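Workshop notebook, Wamstead
Tableware bench
28 March 2019

Purpose of the entry

This entry records the sorting and re-shelving of the tableware collection held at Wamstead, together with the decisions taken on labelling, storage and the condition sheets. It is to be read with the inventory begun in August, which it replaces in part. Colleagues who use the collection for the place-setting sessions should note the changes to shelf order before the next loan to Onu.

State of the collection at the start

The inventory lists 107 pieces. The printed sheet had been corrected by hand so often that several lines could no longer be read, and the shelf letters on the sheet did not agree with those on the cupboard. Glass was being kept on the same shelf as ceramics, contrary to the storage note, and spoons had been put away inside bowls and mugs to save space. The practice is convenient but it marks the glaze, and it should stop.

Two pieces were set aside at once: a side plate with a chip to the foot, and a tumbler with a scratch that can be felt with a fingernail. Both have been wrapped and placed in the tray for withdrawn items. The inventory lines have been struck through in pencil until the withdrawal is approved.

Washing and drying

Everything taken from the cupboard was washed before it was inspected. The method is unchanged. Warm water and a small amount of plain washing-up liquid, a soft cloth for glass, a second cloth for ceramics, and no scouring pads of any kind. Glass is rinsed twice. Pieces are left upside down on the folded towels and finished by hand with a dry cloth.

The drying rack supplied with the sink was not used. Its wire uprights are too close together for the larger bowls, and the coating has worn through at the front, leaving rust spots on anything pale. A request for a replacement has been entered in the purchases book. If one is bought, it should have a flat shelf and no uprights.

The kettle on the side counter leaves hard water marks on anything placed next to it. The towels have been moved to the other end of the counter and should remain there.

Condition sheets

The old condition sheet asked for a single word against each piece. "Good" had been written against nearly everything, including the chipped side plate. The new sheet asks for the rim, the inside, the outside, the foot or base, and the handle where there is one, each on its own line. It takes longer to fill in, but two people working separately on the same shelf gave the same result for every piece but one, and the difference there concerned a mark which came off with a damp cloth.

Inspection is to be done by daylight where possible. The ceiling light gives strong reflections on clear glass, and a fine scratch is easily taken for a highlight. Turning the piece slowly against a dark cloth is more reliable than moving the lamp.

Mugs should be checked on their sides as well as upright. A mug standing on its base hides the foot ring, and this is the part which wears first and which damages the shelf below. The inside of the handle should also be felt with a finger, where the glaze is sometimes thin.

Labels

The Sakari labels have not lasted. They hold well on dry ceramics but lift at the corners after the second or third wash, and on glass they leave a film that needs warm water and some patience. The box held 200 and more than half remain. They are to be kept for shelves and cartons only.

For the pieces themselves, the inventory number will be written on a tie-on tag for anything with a handle, and on the carton for everything else. No number is to be written directly on any piece, even on the base and even in a pen described as washable. A trial on the withdrawn side plate left a grey line that could still be seen after two washes.

Shelf order

The following order was agreed and has been marked on the inside of the cupboard door.

Shelf A: plates, large to small, with a sheet of paper between each.
Shelf B: ceramic mugs and cups, upright, not stacked.
Shelf C: bowls, ceramic to the left and glass to the right, stacked no more than 4 high.
Shelf D: jars and tumblers, lids stored separately.
Drawer: cutlery, by kind, handles towards the front.

Shelf C will be the most difficult to keep. The glass bowls fit inside one another very neatly and there is a temptation to build a tall stack, which then has to be lifted as a whole to reach the one at the bottom. If the shelf becomes crowded, the surplus should go into a carton and the carton should be labelled.

The lids were tried on each of the jars in turn. One lid belongs to none of them. It has been kept for the present in the drawer – it may belong to a jar still out on loan.

Groupings for the place-setting sessions

Part of the afternoon was given to trying out small groups of pieces on the white table, to settle which should be lent together. The intention is that each set should include something ceramic, something in clear glass and at least one piece of cutlery, so that those attending have a range of weights and surfaces to handle.
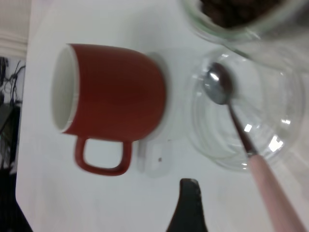 Clear glass remains hard to make out against a white top, particularly for anyone seated at a distance. Coloured pieces help a good deal. A red mug can be found at a glance, and a spoon with a pink handle is far easier to pick out than one that is steel from end to end. It is therefore proposed that every loan set should contain at least one strongly coloured piece, and that a plain dark cloth should be sent with any set that includes glass.

The cloths already in the linen box are patterned and are not suitable. Plain navy or dark green would serve. The Wostodon catalogue offers a cotton cloth in both colours, and a sample of each should be requested before any order is placed, with a note of how they behave after washing.

Cutlery with plastic handles should be kept apart from the all-metal pieces in the drawer. The two kinds wash differently and the handles pick up fine scratches from the tines of the forks. A strip of card now divides the drawer. A proper divider can be cut from the offcuts under the bench when the saw is next in use.

Packing for Onu

The next set to go out has been chosen but not packed. Each piece of glass is to be wrapped singly, with the wrapping tucked inside bowls as well as around them. Mugs travel with the handle turned to the middle of the carton. Spoons go in a cloth roll along one side and are never to be placed loose on top. The list of contents is to be written out twice, one copy inside the lid and one kept in this book.

Matters outstanding

Approval for the two withdrawn pieces.
Replacement drying rack, flat shelf.
Samples of plain cloth, navy and dark green.
Tie-on tags, small size, with cotton string.
Fair copy of the inventory, once Shelf D has been checked against the loan slips.
The unmatched lid.

Shelves A to C are complete. Shelf D is to be taken first at the next session, before the kettle is put on.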